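Prasholm Institute for Technology and Daily Life
Interim Progress Report to the Iretti Foundation
Project: Sedus, a Study of Household Attention and Connected Devices
Submitted 2021-08-05

Purpose of this report

This report covers the work completed since the grant period opened in April. It follows the format agreed with the Foundation and should be read alongside the budget statement submitted separately.

Progress to date

Recruitment is complete. The project has enrolled 70 households, as planned in the original proposal. Each household agreed to keep a written diary of its use of phones, tablets, smart speakers and televisions, and to take part in 2 interviews. First interviews have been held with all participating households. Second interviews are under way and will continue through the fall.

The team has received 290 diary entries that meet the standard for analysis. Entries with missing times or no stated device were returned to the household once and set aside if they came back unchanged. The coding guide was revised after the first batch, when coders disagreed over how to treat a device left running in the background. Background use is now recorded under its own heading.

Early observations

The findings at this stage are preliminary and should not be quoted outside the Foundation. Many participants describe the evening meal as the part of the day they most want to protect from interruption, yet diary entries for that period show frequent checking of messages. Parents tend to report their children's use in greater detail than their own. Several households asked for help in setting rules, which the study is not designed to provide. They were given the public reading list.

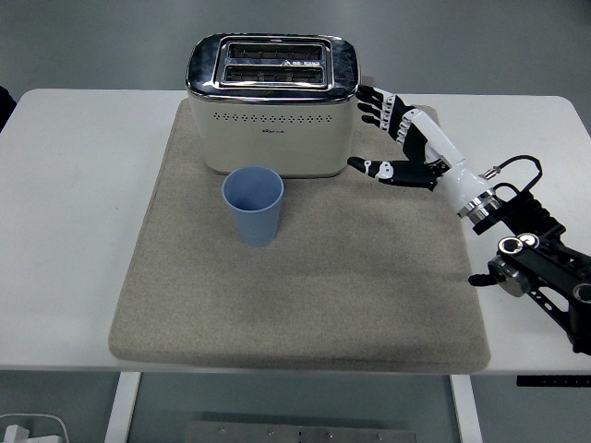

Participants also draw a clear line between devices that ask for a response and those that do not. The term "quiet machine" came up in the interviews without prompting and has been added to the coding guide.

Changes to the work plan

The public discussion series, to be hosted at the Fung Library, has been moved to the second half of the grant period. The library's meeting room was not available on the dates first proposed. The number of sessions remains at 10, and no additional funds are requested.

Next steps

Second interviews will be transcribed as they are completed. A draft of the discussion guide will be sent to the Foundation for comment before the first public session. The Institute requests written confirmation that the revised session schedule is acceptable under the terms of the grant.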